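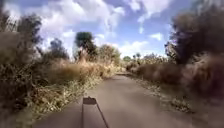 Path segment, view forward. Own shadow on the asphalt, bottom center.

Monday, September 30, 2024
Path following, shadow rejection test

Goal for today was to find out if the ground segmentation still reports the mast shadow as an obstacle after the retrain. In April the old weights stopped the robot every time the sun was behind it. The shadow has a compact dark head and two thin lines running back toward the robot, and the old net read the head as a solid object lying a short distance ahead on the pavement.

Setup: Rimden base, front camera only, lidar logged but not used for control. Planner is the Pindent branch with the obstacle hold left on. Speed limit unchanged from the Stikholm runs. Camera mount was retightened before the first pass and the extrinsics were not redone, so treat any pitch figure from today with care.

Method: drive the segment, keep every frame, run old and new weights offline on the same log. A frame counts as a false stop if any obstacle cell falls inside the planned corridor while the lidar shows flat ground there. I used the Hájek script for the comparison, with the lidar window set to 300 ms. Shorter windows drop too many returns from the verge.

Result:
frames kept: 3192
false stops, old weights: 127
false stops, new weights: 2

Both remaining cases are on the right, where the asphalt runs out into packed soil and dead leaves. The shadow is not in the corridor in either one. I would class them as edge errors and keep them out of the shadow count, but they are in the table above as scored.

Edge quality is still the weak part. There is no curb or painted line on this segment, and the pale dry grass on the left spills onto the pavement. The new net puts the left edge at the grass tips, the old one at the base of the stalks. For driving, the tips are fine – the corridor gets narrower but stays centered. The right edge jumps from frame to frame wherever the leaf litter is patchy.

Blur is worse toward the left and right of the image than in the middle. Could be the lens, could be vibration. Not checked. It probably contributes to the edge jumping, so a bench shot with the motors off should come before any more labeling.

Not covered: sun from the side, shadows of trees lying across the pavement, other people's shadows. The training set has very few of the last kind.

To do
– redo extrinsics, then rerun the offline comparison
– bench shot, motors off and on
– label the two edge frames and their neighbors
– repeat with the sun ahead, same segment, same speed
– push the log to the Stikholm folder with the window setting in the readme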